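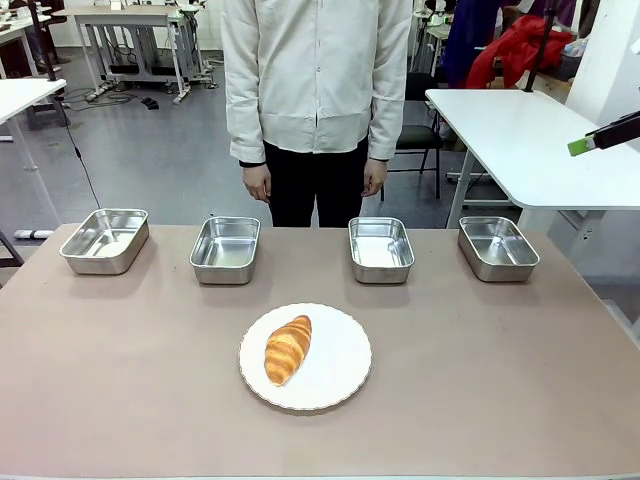 4. Setting the Pastry Counter

1. Line up the four steel trays toward the back of the table. Leave elbow room between them.
2. Put the plate in front, near the middle.
3. Add one croissant. One. The Tremarwood branch tried a pyramid in September and still finds flakes.
4. Fill the trays left to right, 11 pastries to a tray.

Note: Almost straight is straight enough. Karla Cárdenas owns a ruler and has been asked to leave it home.

Caution: The display croissant is counted at closing.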